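設備計画だより 来年度のハンド更新と消耗品予算について

設備計画担当です。来年度の自動化設備の予算案がまとまったので、要点を共有します。対象は小物ハンドリング用セル、略称Suvarnaです。申請の締切は2021年2月3日(水)、検収は7月を予定しています。締切後の仕様変更は補正扱いとなり、決裁がもう一段増えます。変更の希望がある班は、締切前に担当まで連絡してください。

今回の申請は三つの費目に分かれます。ハンドの更新、架台と作業面の改修、指先など消耗品の年間枠です。このうち金額が最も読みにくいのは消耗品です。前年度は指先の交換を修繕費に計上し、作業面の補修も同じ費目に入れたため、年度末に内訳の切り分けができませんでした。来年度からは指先、固定具、ケーブル類を独立した費目とし、セルごとに出庫を記録します。出庫票の書式はセル名と部品番号のみの簡素なものに改めます。

指先の単価は税抜3000円、年間の計画数量は148個です。金額にすると444000円で、ほかに送料が年2回分かかります。数量は定期交換と予備の合計です。予備を別枠にする案もありましたが、棚卸しの手間に見合わないため見送りました。発注先はZundomskaで、納期は12営業日です。分納を指定した場合も単価は変わりません。見積書の有効期限が発注予定日より先に切れるため、再見積の依頼を工程表に入れてあります。 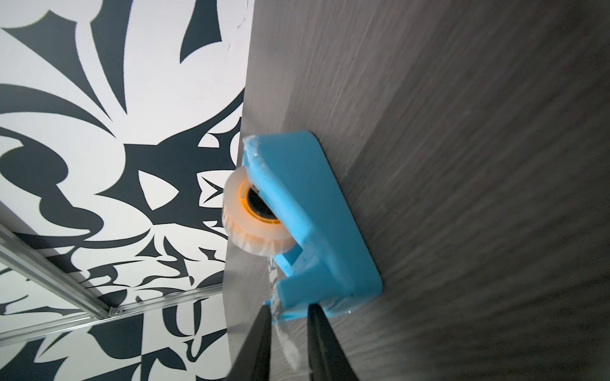 ハンド更新の仕様では、開閉幅と指先形状を切り離して見積を取りました。開閉幅は本体価格に直接影響しますが、指先は後から差し替えが可能で、初年度にすべての形状を揃える必要はありません。形状の選定では、重量や外形寸法だけでは条件が不足します。青いテープディスペンサーのように側面に段や切り欠きがあり、さらに透明テープの切れ端がねじれて垂れている対象物では、把持面をどこに取るかで必要な指先の幅が変わります。粘着物が指先に触れる可能性も考慮し、標準の指先に加えて、非粘着処理を施した指先の見積を別行で依頼しました。処理品の単価は未確定のため、上記の計画数量には含めていません。採用する場合は標準品の数量を減らし、費目の総額は据え置きます。

認識側の費用についても触れておきます。透明なテープは背景が透けて見えるため、輪郭の抽出条件を決めるまでに時間がかかります。カメラの買い替えを求める意見が出ましたが、今回は申請に含めません。照明角度の調整と学習用画像の追加で対応し、その工数は内部工数として計上します。改善が不十分であれば、下期に照明器具のみを追加申請します。カメラ本体の更新は、現行機の保守期限に合わせて次の中期計画で扱います。

架台はアルミフレームの継続使用を前提としています。Flutsteadから一体溶接架台の提案も受けましたが、セルの配置変更を予定しているため採用しませんでした。アルミフレームであれば、コネクタの位置を変えるだけで作業面の高さと向きを調整できます。見積に含めたのは追加のフレーム材、コーナーコネクタ、締結用のナット一式です。切断加工は購入先に依頼し、社内では行いません。作業面のパネルと背景用の柄シートは在庫を使用し、新規購入はありません。架台の改修中はセルを停止するため、試験計画のある班は日程を調整してください。

比較見積は2社から取得し、もう1社はZakcombeです。本体価格はZakcombeのほうが低いものの、指先の取付規格が現行品と異なります。移行する場合は在庫の指先が使えなくなり、交換用の変換板も必要です。変換板を挟むと手首から指先までの距離が伸びるため、可搬重量の再計算も発生します。初年度の総額では差が逆転するため、第一候補は現行規格のままとしました。ただし保守契約の条件はZakcombeが有利で、3年目以降の試算は別紙にまとめています。

仕様の技術確認はRajeshwari Murthyが担当しています。把持対象の追加を希望する班は、品名、重量、外形寸法のほか、付着物や可動部の有無を記入して提出してください。写真は側面と底面の両方が必要です。記入漏れのある票は差し戻します。

単価表と比較見積の別紙は、共有フォルダの設備計画、ハンド更新の下にあります。旧版の単価表は参照しないでください。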